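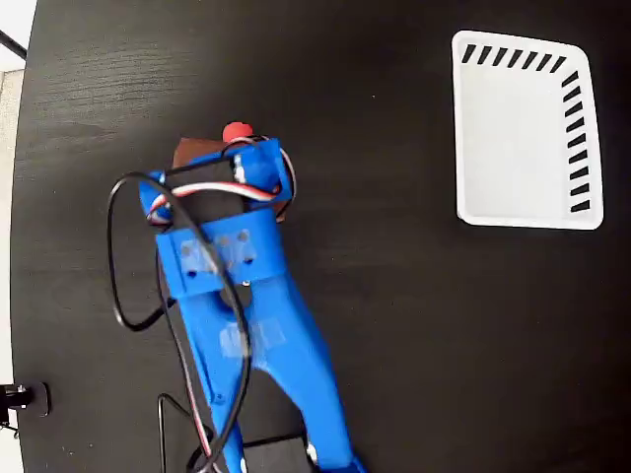 I've spent most of May trying to pick a finish for the desk in the back room. The old pine top had gone orange and I was sick of looking at it. I wanted something very dark but with the grain still showing, like the black tabletop in the photo - solid black paint looks flat to me and shows every scratch. The hardware store had 11 stains and only one came close.

I did two coats on an offcut and left it in the garage. The second coat lost most of the grain, so the desk is getting one coat and a matte varnish.

Still deciding on the colour for the drawers. Probably grey. I'll sand them after tea if it cools down.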